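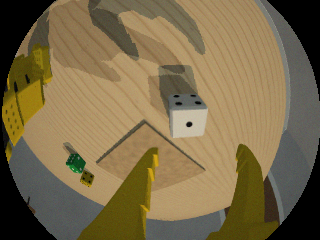
*Tobias Doucet*

The first thing Górecki sold was a photocopier, to a dentist who already had one. He brings this up before the coffee has arrived, and with no visible shame.

"It was a better photocopier," he says. "Slightly."

He has been training salespeople for 16 years, most of them at Sumudard, the two-room outfit he runs above a shoe repair in Tresthorpe. He dislikes the word "guru" and has asked me not to use it, so that's the last you'll see of it. He also dislikes headsets, laminated cards, and anyone who says "circle back." What he likes, as far as I can tell, is silence, and he spends a surprising portion of our interview demonstrating it.

"You ask the customer what's wrong with what they've got," he says. Then he stops. I wait. A truck goes by. "See, you wanted to fill that in. Everybody does. The rep asks a good question and then answers it himself, out of nerves, and the customer sits there and learns nothing except that the rep is nervous."

His best-known course runs for two days and contains, by his own estimate, nearly an hour of people saying nothing to each other across a table. Companies pay for this. One of them, the office supply chain Jomura, has sent its whole regional team through it and then sent the managers, who were apparently worse.

"Managers can't stand it," Górecki says. "They've been paid to talk for years. You take that away and they look at their shoes."

I ask him about closing, the part of the job every airport paperback is devoted to. He sighs like a plumber looking at somebody else's work.

"I had a fellow who'd memorized 7 closes. The puppy dog close, the Ben Franklin, all of them. Lovely fellow. He'd go through them in order, like he was trying keys in a door. I told him to ask, 'Would you like to go ahead?' and write down whatever they said."

And did that do the trick?

"He was offended. He'd paid for the keys."

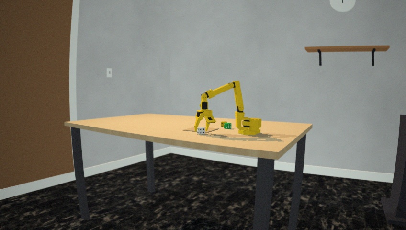 "The other thing I tell them is to keep a notebook," he goes on. "A paper one. After every call, you write down one thing the customer said that you didn't expect. If you've got nothing to write, you weren't listening, or you were phoning your mother."

His own notebooks fill a filing cabinet. Last July he went through the lot and tallied the entries, and got 2,896. He reads me a few. One says only "allergic to blue." Another, from a warehouse owner, says "doesn't trust anyone with a clean car." Górecki drove to the next meeting in his brother-in-law's pickup and came home with the order, though he won't claim the pickup had anything to do with it.

On targets he is less cheerful. He thinks most are set by someone looking at last year's number and adding whatever will please the person upstairs. He would sooner see a rep judged on how many old customers pick up when she calls. I point out that this would be hard to put on a chart.

"Good," he says.

Before I leave he tries to sell me a place on the spring course. At least I think he does. He asks how I find doing interviews, and then looks out the window for a very long time, and I hear myself say that I probably do talk too much, and that my editor has mentioned it.

He slides a form across the desk. I have until the end of the month to send in the deposit.

2020-02-08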